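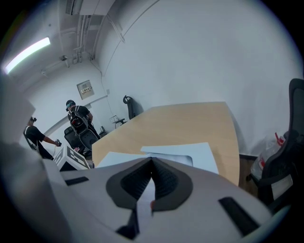 August, nearly midnight. Spent the day turning the Niseo house rules for robot data collection into something a human might read. The old version ran to 22 pages and had a clause on biscuits. Amoah want it down to 2, and I suspect they'd take a postcard.

My draft so far says: mark the marker positions, check straps before power, stop if anyone says stop, and log the bad takes with the good. Bruvent's auditor would like all 2,552 takes from the spring gone over again against rule nine. I would like a house in Grederwood.

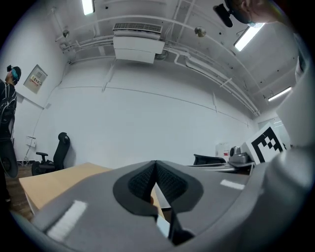 Rule nine, again

Every take gets a start note and an end note, written by whoever held the gripper. I have now phrased this four ways and still sound like my old headmaster.
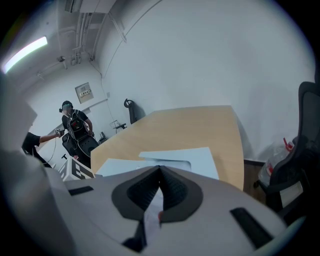 Cables are my weak spot. The standard says "managed at all times", a fine phrase that manages nothing. I've put in that any lead from a hand-held device must be looked at before its holder takes a step, and the one trailing towards the floor by the chair is just the sort I mean. Amoah will say it's too fussy. They said that about the fire door.

Left the biscuits in. Bed.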